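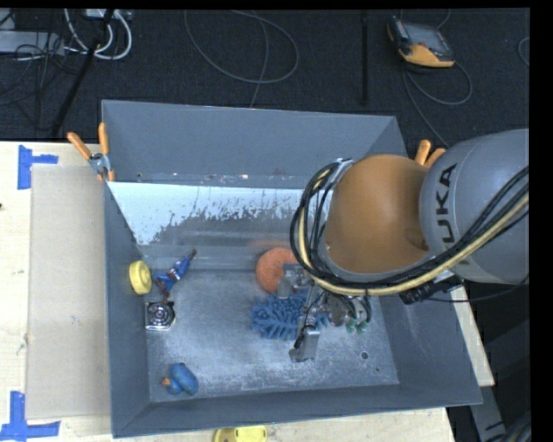

3.2 Objects and container

The object set was put together for the Clollstead study of mixed toys in bulk storage. We chose small toys that differ in outline and surface, as these two properties had the largest effect on how items settled in our August pilot. All were bought new and given a code in the Starkemel list.

Figure 2. Toys in the open-topped gray metal bin on the wooden tabletop. Seven objects are inside, among them an orange-red ring with a textured surface, a blue object with noodle-like strands, and a yellow round object standing on edge against the left wall.

Round, flat-sided items were treated as a separate class. They can rest on a face or on an edge, and the second position is stable only with support from a wall or a neighbor. Soft items with strands were harder to class, as their outline changes with each placement. We recorded the core of such items and left the strands out of the outline.

The bin was emptied and refilled for each of 700 layouts. Items that landed outside the bin were put back by hand and the layout was marked. Of the 700 layouts, 83 were marked in this way and are reported separately in Section 4.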